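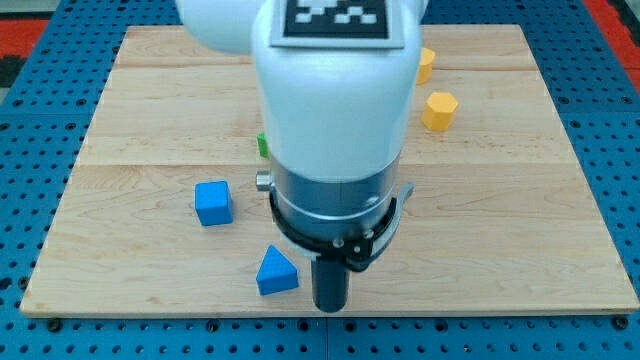 Figure 3.1 Small coloured blocks on a wooden board.

Chapter 3
Sorting, Spacing and the Work Surface

In this chapter you will learn
how to prepare a board for a sorting task
how the distance between pieces changes the task
how to write down a layout so that another person can repeat it

3.1 Before the first piece is moved

In the first two chapters we spoke about objects one at a time: their weight, their edges, the way they are held. Now we put several of them together on one surface, and at once there are new questions. Which piece is taken first? Is there enough room beside it? Where does it go afterwards?

In many courses the surface gets very little attention. The students receive a box of blocks, they turn it over on the nearest table and they begin. I taught like this myself for some years in Gatham, and my students' results were difficult to compare. One group worked on a smooth table, another on a cloth, and a third on a tray with a high border, against which the pieces could be pushed. It was my colleague Gisela Lenz who proposed that we give every group the same kind of board, and most of the exercises in this chapter come from her notes.

A good board is flat, light in colour and larger than the task needs. The board in Figure 3.1 is pale, and its grain runs from side to side. The seams between the strips are faint, but they can help you when you describe a position: "on the second strip from the front" is easier to understand than "a little behind the middle". If your board has no seams, draw two thin pencil lines across it before you start.

3.2 Scattered and ordered layouts

We call a layout scattered when the pieces lie without rows or groups, and ordered when a rule decides the place of each one. The rule can be very simple, for example all pieces of one colour to the left. Please note that a scattered layout is not the same as a careless one. If two blocks touch each other, the task becomes harder, and you must decide if you want this difficulty or not. For a first exercise, leave at least the width of one block on every side.

Édgar Urrego tried both kinds of layout with his evening class at the Inia school. His students found the ordered layout easier to remember, but they made more mistakes when they had to find one missing piece in it. We come back to this result in section 3.5.

3.3 Writing down a layout

For each piece, note the colour, the shape and the strip on which it lies. Begin at the front left corner and go to the right, then continue with the next strip. A sketch is useful, but it does not replace the list. Give your list to a partner who has not seen the board, and ask this person to build the layout again.

Key words: work surface, scattered layout, ordered layout, spacing, strip

Warm-up task

Work in pairs. Put 11 small blocks on your board in a scattered layout and write the list as explained in section 3.3. Exchange lists with another pair, build their layout and compare the two boards. Keep your list, as you will need it again in section 3.4.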